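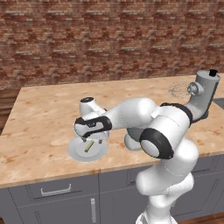

Demonstration collection in simulation is a way of preparing examples for a learning system that controls a robot. A person or a program moves a simulated arm through a household task, and the computer stores every movement together with the rendered views. The stored examples are called demonstrations or, in older texts, traces. The learning system later tries to produce similar movements by itself.

Background

Examples were at first gathered only on real arms, and this was slow. After each attempt the objects had to be put back by hand, and a worn finger or a loose cable could spoil the work of a whole afternoon. In a simulated kitchen the same counter, plate and small food item can be put back at once, and their positions can be changed a little before every attempt.

One of the smaller collections of this kind is Drutilo, which was prepared at the Firnbridge laboratory under the direction of Jouko Niskanen. The work began in June with four operators. They recorded 1579 attempts, of which 1042 were kept.

Procedure

An attempt begins with the arm in a resting position. The operator guides the hand with a hand-held controller and opens or closes the two fingertips with a button. In tasks with a plate, the hand is brought over the plate from above, the item is held or released, and the arm moves back. The recording stops when the operator presses a second button.

For each moment the file contains the joint angles, the opening of the gripper, the position of the objects and a short written instruction, for example "put the stick on the plate".

Selection

Attempts are removed when the item falls on the floor, when the arm pushes through the counter, or when the operator waits for a long time without moving. The last point is disputed. Ruotsalainen argued that pauses should stay in the collection, as a system which has never seen a pause learns to hurry. Platero removed them and reported smoother movement.

Limitations

Thin and light objects are difficult to simulate well. Contact between a fingertip and a narrow object may be calculated wrongly, and the object then slides or jumps. Wall and counter patterns are often repeated, so a system may depend on them too much. Many groups therefore add a smaller number of examples from a real arm.

See also

Learning from demonstration
Remote operation
Robot gripper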